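Workshop Tips: Planning Software for Picking from a Bin
By Kalogeropoulos, October
Print this page | E-mail this page

These tips come from my own bench, where I use the Virkent planner with a small arm.

Clamp the bin before you teach its walls to the planner. If the bin moves later, even a little, all the collision checks are wrong. I put blue tape on the table also, so I can see my reference places quickly.

Give the walls a margin in software. Mine is 35 mm for the first tests, and I make it smaller only after 80 clean picks.

Scratched metal is difficult for depth cameras. Bright reflections give holes in the point cloud – fill them from the known floor plane, do not let the planner think it is free space.

Mix the objects. A brush, a tape measure and a cup on its side need very different grasps, and a soft score limit will show you which one the software is guessing.

Save the log of every failed plan. I have 162 now, and I read them with my coffee.

Last updated: October
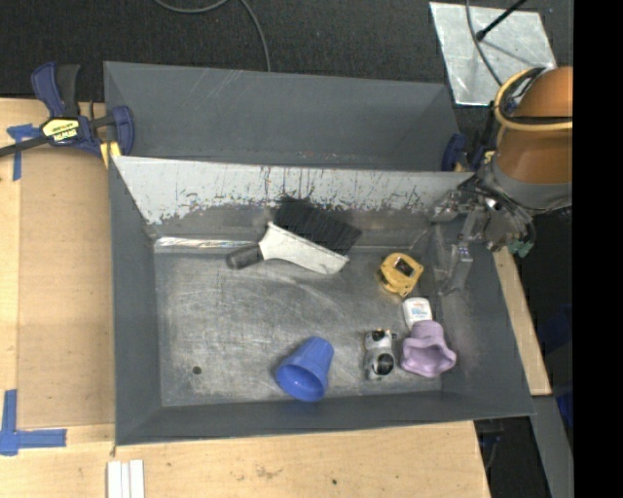

When you change the gripper fingers, load the new collision model the same day and run the saved failures again.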